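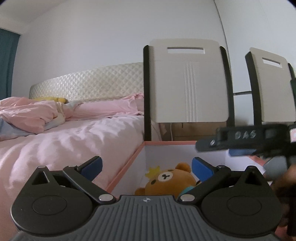 Vultevside Toy Library
Gallery: Packing the Soft Toy Collection

The Vultevside Toy Library holds 1065 items for loan to families and early learning centres in the district. Of these, 342 are soft toys. The collection is being boxed ahead of the move to the Abou Zeid Building, where it will be shelved by size and colour.

The gallery was prepared by Sachiko Uchida, Collections Officer, and last updated on 13 March 2021.

Bear with crown
Small brown teddy bear with a cream-coloured muzzle and a yellow felt crown, lying on its back in an open box. The box has white inner walls and a salmon-pink rim.

Catalogue entry
Soft toys, item 114. The bear is listed under its full title, Bear with Crown, and is lent with its accessories. Borrowers are asked to check that the crown is with the bear before returning it to the desk.

Notes on packing
Soft toys travel face up and are not stacked. Small toys are given a box of their own where one is available. Each lid carries the item number on a white label, and the same number is entered in the move register. Toys with felt or sewn trimmings are kept apart from those with hook-and-loop fasteners, which can pull at the fibres.

Loans during the move
Soft toys may be reserved but not collected until the new shelves are open. Puzzles, games and ride-on toys remain available from the Ploltier Street counter during the usual hours.

Enquiries about the collection may be directed to Kam-wah Hsu, Member Services, on extension 1588.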